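Octubre, casi las once de la noche

Querido diario: por fin me siento un rato, con la infusión al lado y los pies en alto, porque el día ha sido larguísimo y no quiero que se me escape nada. Hemos empezado la prueba de Cladosen, el paquete de simulación que nos ofrece Flarisell, y tengo 51 días para decirle a Margarida si merece la pena pagar la licencia o si seguimos apañándonos con lo de siempre.

La instalación me comió media mañana. El manual tiene 555 páginas (¡en un solo archivo, bendito sea Dios!) y lo que yo buscaba estaba en un anexo. Llamé a Flarisell y me atendió Elínborg Nørgaard, encantadora, que se quedó conmigo al teléfono hasta que apareció el menú de las escenas de mesa. Me dio hasta un poco de pena colgar.

Lo bueno: los objetos domésticos me han gustado muchísimo. El mimbre está trabajado con cariño, se ve el trenzado del fondo, y las sombras son suaves, nada de esos manchurrones grises que teníamos antes. Lo menos bueno: mover los dedos de uno en uno es un suplicio, y el panel de control me parece pensado por alguien con tres manos. Atif dice que me acostumbraré – él se acostumbra a todo – y que deje de pelearme con los atajos.

Por la tarde preparé la escena de la cesta, que es la que quiere ver Margarida, y me guardé una vista para pegarla en estas páginas.

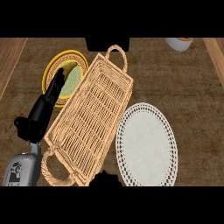
La mano negra sobre el plato amarillo, con la cesta y el tapete blanco al lado.

Mañana quiero lanzar 100 repeticiones cambiando la posición del plato y dejarlas correr mientras como. Del precio prefiero no escribir esta noche, que luego no duermo. Tengo que preguntarle a Elínborg si el soporte entra en la cuota o se paga aparte, y devolverle a Atif su cargador, que sigue en mi bolso.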